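Shared-Workshop Manipulation on Spare Evenings
By Joon-young Ok and Victor Kashindye
9th February
14 shares | 3 comments

4. The Sorting Task

The second build, which we call Festby, was assembled at the Uteck shared workshop under the house rule that the bench be given back in the state it was found. This rule shaped the method more than any theory did. Every trial had to be set up, run and packed away in a single evening, so we chose objects that survive being dropped: flat strips and loops of soft material in a few bright colors. The arm picks one up and puts it in a basket. A child of four does this well and gets bored. Festby does not get bored – its one clear advantage.
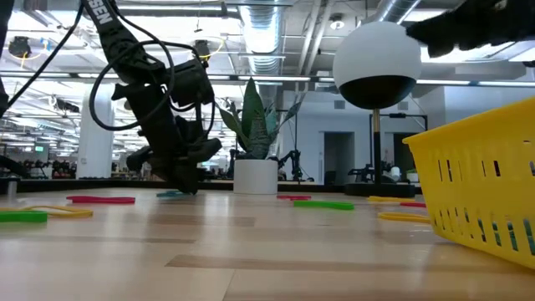
Figure 3. Work area for the sorting task, with colored pieces on the tabletop and the yellow basket at right.

Flat pieces are harder than they look. A block offers the gripper two sides to hold, while a strip offers mostly table. Our first controller, borrowed from the Illon build, came down too high and closed on air with great confidence. Lowering the approach by 5 mm fixed that and introduced a new habit of pressing on the bench, which the workshop noticed before we did.

We ran 124 trials in November, of which 11 were thrown out after the cables caught on a joint. Loops were picked up more often than strips, as a loop tends to buckle upward when pinched. Color made no difference we could measure, despite strong feelings on the subject from the second author.

This site uses cookies. Accept | Manage settings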